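Peeling garlic: your questions
2 min read

I wrote one post about garlic in January and my inbox has smelled of it ever since, so I've put the usual questions in one place.

Do you really peel it all by hand?
Yes! I've tried the silicone tube and the shaking-in-a-jar thing (so loud), and I always come back to fingertips. Pinch the clove, get a nail under the papery bit and pull. I do it straight over the worktop and let the skins fall where they like.
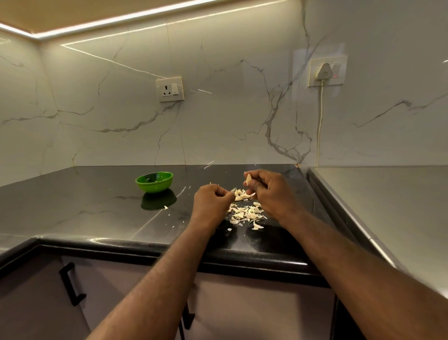

Dumisani Cele wrote in to say that ten minutes in warm water does half the job, and that he hasn't broken a nail since he started soaking. Fair enough, though I find soaked cloves slippery, and I like the crackle of dry skins.

Doesn't it make a terrible mess?
It does a bit. Skins cling to everything and take off if you so much as sneeze. I leave the heap alone until I've finished, then push it together with the side of my hand – a damp cloth too early just glues them down.

What do you put the cloves in?
A small bowl, kept to my left, so nothing peeled ends up back among the skins.

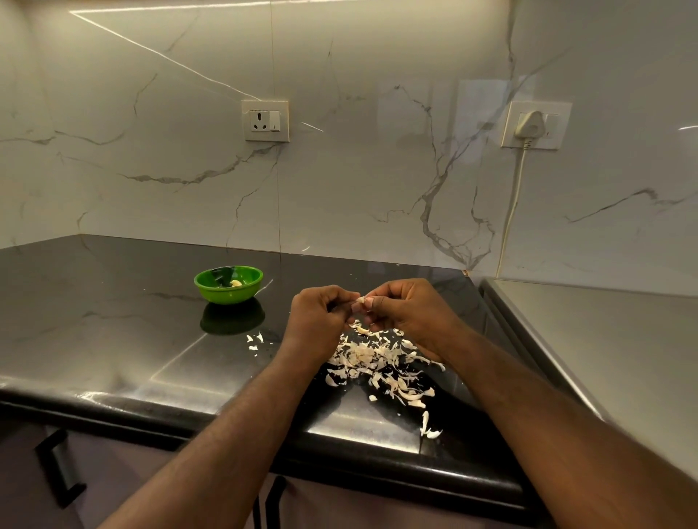 For a big batch of paste I'll do 8 bulbs in one sitting with the radio on, and I cut the dry root end off each clove first. Tiny inner cloves go in as well, fiddly as they are.

How do I get the smell off my hands?
Cold water, then lemon, then soap. Algirdas Paju swears by rubbing them on a steel spoon – I've had mixed luck with that one.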